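Spring clean for the spare room

It's our favourite time of year at Gultent House, when the windows finally stay open past dinner and everyone gets the urge to turf things out! This month's housekeeping notes are all about the guest bedroom, the one that quietly fills up with ironing and old magazines from July onwards.
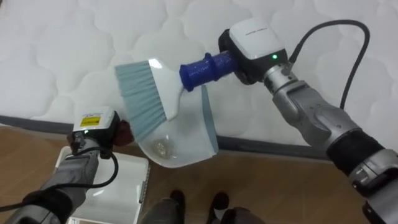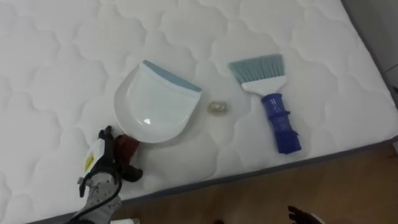
White quilted mattress, light brown wooden floor.

Start with the bedding. Strip everything, including the protector (people forget the protector), and get it on the line early while there's a breeze. Doonas can go over two lines side by side so the air gets underneath, and pillows do well in the shade with a good thump every hour or so. If yours have gone lumpy, a couple of clean tennis balls in the dryer will bring them back beautifully.

Abbas Alipour from the Kong Street end wrote in with his lavender trick and I have been using it ever since — a handful of dried flowers in an old hanky, tied with string and tucked in the linen cupboard between the sheets. My whole hallway smells wonderful. He grows far more than he can use and would love to share it, so bring a paper bag to the next get-together and he'll fill it for you.

Now, the linen swap! Last year we rehomed over 300 sheets, towels and pillowcases in one morning, and I'm still getting compliments on the green striped set I took home. We're doing it again in the Gistoten Room on November 15, 2022, from 9 am until everything is gone. Please wash and fold what you bring, and pin a note on it with the bed size. Odd pillowcases are very welcome, as the sewing group turns them into library bags and the kids adore them. Towels that are past their best can go in the tub by the door for the animal shelter.

Tea and slice will be on the side table, and there's a spare trolley if you're coming with a big load. Ring the office if you need a hand carrying things down from the upper floors.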